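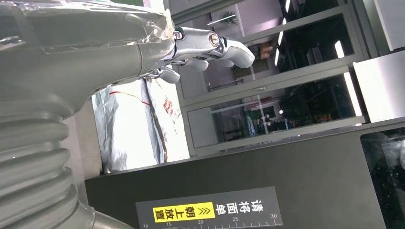

Mailers, May to now

I have opinions about mailer bags, which is what happens after you pack 2,418 of them. The white ones wrinkle if you look at them sternly.

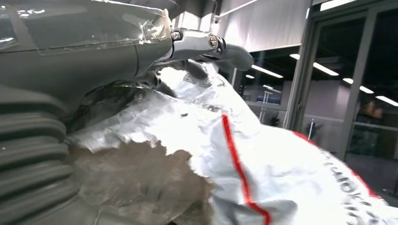
White with red stripes, and already rumpled.

Orla Moriarty swears by boxes. Orla Moriarty also pays for boxes. A mailer goes on the plate, gets its label and leaves, and the green tabletop is easy on the eyes by bag 787 - high praise for a tabletop.

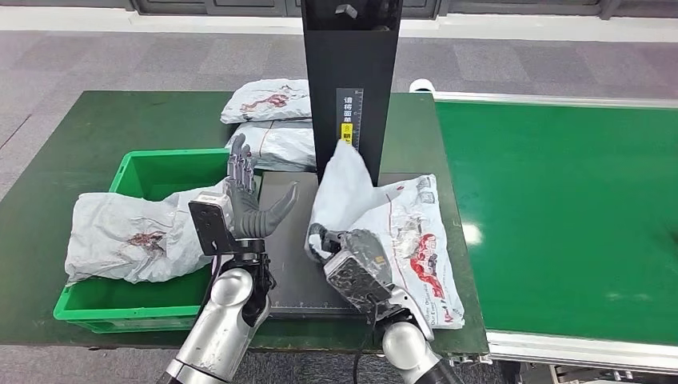

The packing station, black pillar and all.

My one complaint is clear film. It clings to everything except what you meant to wrap. We tried Rillent, then Ziller, and I couldn't tell you which was worse. There are over 2,000 feet left of one of them.

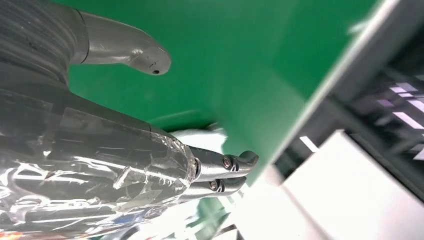

Clear film, crinkled as ever.

Next order is tape. Pray for me.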